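Keeping a small tool box in order
by Fiorella Gentile

I do this job every Tuesday evening. Take all the tools out of the box before you clean anything, and wipe each one with a dry cloth. For the adjustable wrench, open the jaws and turn the wheel all the way in both directions.

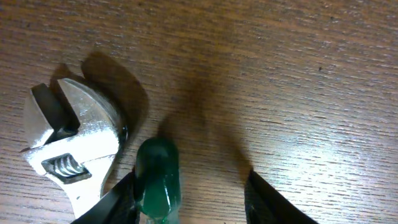

Adjustable wrench - dust likes to collect in the threads of the wheel.

One drop of oil is enough. My neighbor Sombat puts 2, and then his wrench leaves spots on everything. 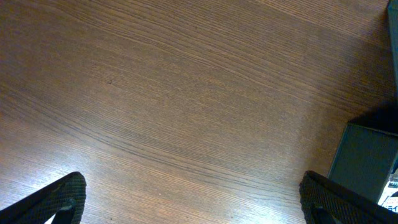 The table needs also some care. Wipe it with a damp cloth, then with a dry one, always along the grain. On a brown top with a strong grain, small specks are easy to miss, and a bit of grit can scratch when you pull a tool over it. I look at the surface from the side, against the light.

Cutting pliers should be stored closed. Do not use them on hard steel wire. 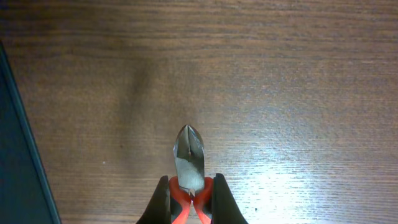
Diagonal cutting pliers with red handles, jaws closed.

If the handles are sticky, use warm water with a little dish soap and keep the water away from the joint. Dry them well.

Now put the tools back, the heavy ones first.

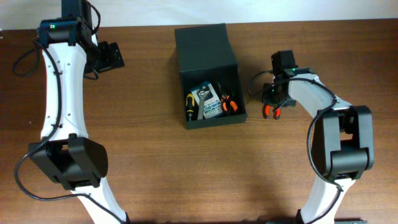
The small ones go on top, with the handles all to the same side. Leave the box open for one hour if you washed something.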